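Grumness breakfast club back in May, more tables needed 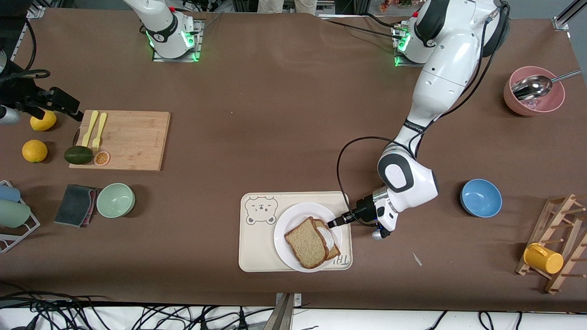
The free breakfast club at Grumness hall is back from May, doors open 7.30am, and organisers say demand is well up on last spring. 200 breakfasts went out over the last run, most of them toast and fruit, and the new menu keeps to the same idea – cheap, quick, nothing that needs an oven. Bread with a white spread is staying on, served on a plain white plate on one of the cream bear trays the younger ones ask for. Porridge is new. So is a proper washing up rota, after complaints.

Places for 20 children each morning, up from 17. Under-fives must come with an adult. Cost is nothing, tho donations are welcome at the door.

Still wanted: bowls, mugs, 4 folding tables. Bread comes from the Herkenau bakery as before, fruit from the Utau growers' stall. Anyone with tables to lend can leave a note at the hall, before the end of the month if posible.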